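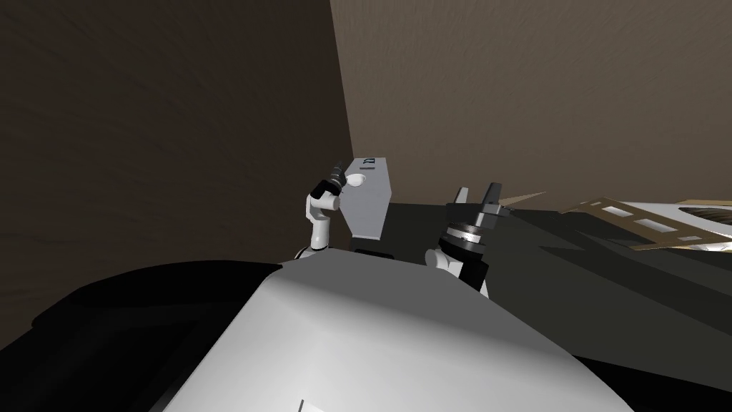

Bystander training for new students - does the online module do anything?

Forum index > Campus life > Staff and peer educators

grikitz_res
I coordinate hall programming at a smallish college and we just got told that our in-person bystander workshop is being swapped for an online module called Latus. 40 slides, a few video clips, a quiz at the end. We had 1,745 first-years and transfers come through the old workshop last fall, in groups small enough that people would talk. Now they'll click through it in their rooms in August before they've met a single roommate. Has anybody here made the switch? I have to send comments to my dean before October and I'd like to say something smarter than "I hate it."

panagiotou88
We switched two years ago. Completion went way up, I'll give it that. In person we were always chasing the athletes and the commuters. But I ran a follow-up chat in one hall and hardly anyone could remember a thing from it except the cartoon at the start.

ginevra_r
I'm going to disagree a bit. I was a peer educator at Farkthorpe and our live sessions were not great! Late evening, bad pizza, a room full of tired people, and the same two guys answering everything. If the module covers definitions and the reporting options, you can use your live time for the part that needs people in a room. We cut ours from 90 minutes to 50 and got way better conversations.

grikitz_res
Ginevra, was the live part still required though? Ours would be "encouraged," and we all know what that means.

ginevra_r
Required for the first year, then it got downgraded, yeah. Attendance fell off a cliff. So fight for that word if you fight for anything.
- Ginevra Rinaldi, if your dean wants someone to call

tallboots
Unpopular opinion, but I don't think first-years need more of this at orientation at all. They're getting the fire safety talk, the meal plan talk, the library talk. Move it to week six when they've been to some parties and have real questions.

panagiotou88
Week six is too late for a lot of them. The first few weeks are when you get the most reports, at least at my place.

tallboots
Fair, I'd do both if I had the money. I just think one giant dose in August is mostly for the college's lawyers.

n_strazds
Normunds Strazds here, I train the RAs at a state school. What worked for us was giving up on big groups. We do 10 people, one floor at a time, with their own RA in the room plus one peer educator. They get a situation that could happen on that floor (friend is really drunk, somebody they sort of know is walking her out) and they have to come up with what they'd say, out loud, in their own words. It feels silly for about 9 minutes and then it doesn't.

grikitz_res
Oh I like that a lot. How do you staff it? I have 6 peer educators and two of them graduate in December.

n_strazds
We spread it over a month. Also the RAs run a lot of it once they've watched a couple. Pay your peer educators if you aren't already, ours used to quit by midterms.

quietfloor3
RA here, please ask us first before you do this! I was handed the script the night before last year and I had a resident come to me crying afterward. I had no idea who to call. Have the counseling number and an actual human on call that night.

n_strazds
Yes, should have said that. We have an advocate on call until midnight on every session night, and the RAs can sit out with no explanation.

grikitz_res
OK, so my list for the dean is keep the module for the basics, keep a required live piece, small groups by floor, advocate on call, pay for the peer educators. I'll post what he says.

tallboots
And a second round in the fall :)

grikitz_res
And a second round in the fall, fine.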